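How to Set Up a Hinged Plastic Box for Small Parts

A clear box with a hinged lid is one of the cheapest ways to keep screws, cable ties, adapters and spare keys in one place. It works best if you spend a little time on it before anything goes in. The steps below are for the shallow kind with removable dividers, which most hardware and craft stores carry. I use the Roltby, but the Keskinen is built much the same way.

What you need

One hinged box with dividers
A large table
A soft cloth and dish soap
A label and a permanent marker

Step 1. Clear a space

You need room for the box and for the lid when it is all the way open, so allow at least twice the depth of the closed box. A light-colored tabletop makes it easier to see small clear pieces if one falls out.

Step 2. Open the lid slowly

Put the box down with the latch facing you. Hold the base with one hand and lift the latch with the other. New latches can be stiff. Raise the lid from the middle, not from a corner, so both ends of the hinge move together.
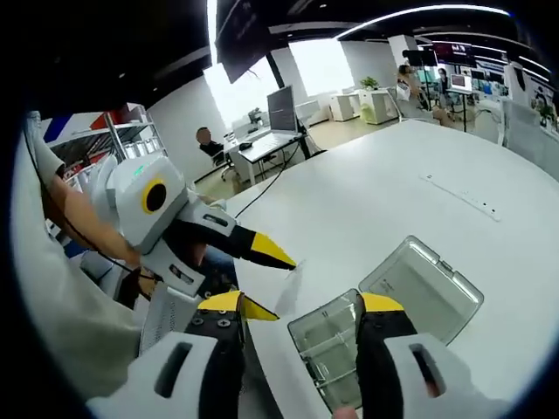
If the lid stops partway, don't force it. Check along the hinge for packing tape or a bit of leftover plastic from the mold. Trim any leftover plastic with nail scissors and try again. Some lids stay up by themselves and some fall back, so keep a hand on yours until you know.

Step 3. Wash and dry

Take out the loose dividers and wash everything in lukewarm water with a drop of soap. Skip the dishwasher. Dry the grooves with a corner of the cloth, then leave the box open overnight. Steel screws will rust in a damp box.

Step 4. Fit the dividers

Lay the lid flat behind the base so it can't drop on your hands. Start with the largest section and work down. Line up both ends of a divider with the grooves, then press straight down until it touches the bottom. If it leans, one end is in the wrong groove. Pull it out and start over.

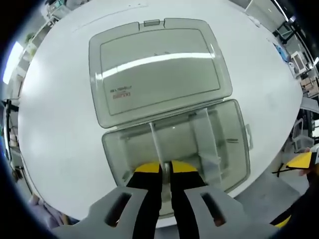 Lid folded back on the table, with a clear divider standing toward the right side of the base.

Close the lid once before you fill anything. A divider that sits too high will keep the latch from catching.

Step 5. Fill and label

Put the heaviest items nearest the hinge. Leave a little space at the top of each section. I keep wall anchors in the big section and picture hooks in the small one. Write the contents on the front edge, where you can read it when boxes are stacked.

I redo mine every November, when the garage gets sorted anyway.

Posted by Abenezer Shiferaw
Filed under: Storage, Workshop
2,785 views, 14 comments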